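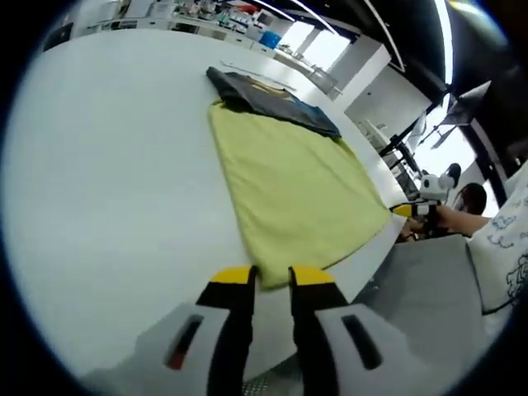 4.2 Equipment planning for the folding task

The budget of the Carska project was first written for one robot arm with a fixed camera. After the pilot month in December we changed this plan and moved a large part of the money to hand-held grippers. The reasons are given in this section, as we believe other small laboratories have the same decision in front of them.

Folding of soft items such as towels and T-shirts usually needs two grippers at the same table. For this reason we count the cost by pair and do not count it by single unit. Figure 3 shows a towel and a folded shirt on the work table, with one gripper in front and a second one held by a seated person.

Figure 3. Work table with towel, dark shirt and hand-held grippers with yellow finger tips.

We received offers from two suppliers, Horrocks and Cernbridge. The offer of Horrocks was lower, but spare finger pads were not included, and delivery was nine weeks. Cernbridge included the pads. In our plan, the grippers and their spare parts take nearly 58 percent of the equipment budget. The remaining part covers storage, tables and textiles — the last item is small but it was forgotten in our first version.

The arm itself is moved to the second year, when it will be shared with the Cirnlow group. The cost sheet was prepared by Wendy Bickerstaff and is given in Appendix B. Repair cost is not yet included there, and we plan to add it after the first year of use.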